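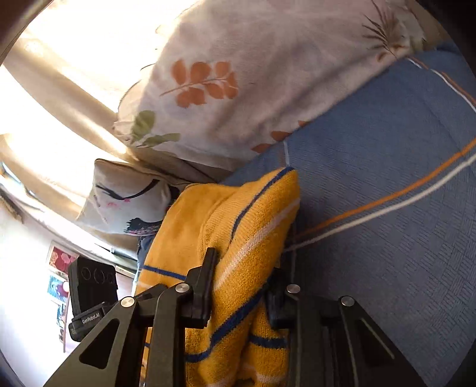
A mustard-yellow knit on a blue cover.

THE SWEATER THAT WAS SUPPOSED TO LAST
By the Orkport Monthly home desk, December

Every winter the same pitch comes around. Buy one good sweater, pay more for it, keep it for life. Panasiuk, which sells knitwear out of a converted bank in Orkport, asks $476 for its plainest crewneck and calls it an heirloom. Its rival Dirnent wants $558 and throws in a cedar block.

I would like to believe it. I have bought the argument 3 times now, and each of those sweaters pilled under the arms before spring. The shop's answer was that I had washed them wrong. Maybe so, but a thing sold as lasting forever ought to survive a person who owns a sink.

Price tells you very little. Fiber length and twist tell you more, and neither one is on the tag. Ask at the counter and you hear about hillsides and heritage. I asked Flener, a smaller label, how it tests for wear, and got back a brochure about sheep.

The repair promise deserves a hard look too. Dirnent's covers seams but leaves out elbows and cuffs, where my sweaters always go first. Shipping is on you, both ways.

My oldest sweater came from a church sale and I have darned it badly twice. It's still in the drawer.

COMMENTS

woolgathering: Mine is a Panasiuk, nine years, no holes. You're washing it too hot.

tess_k: $558 and the elbows aren't covered??

porchlight: Which church sale?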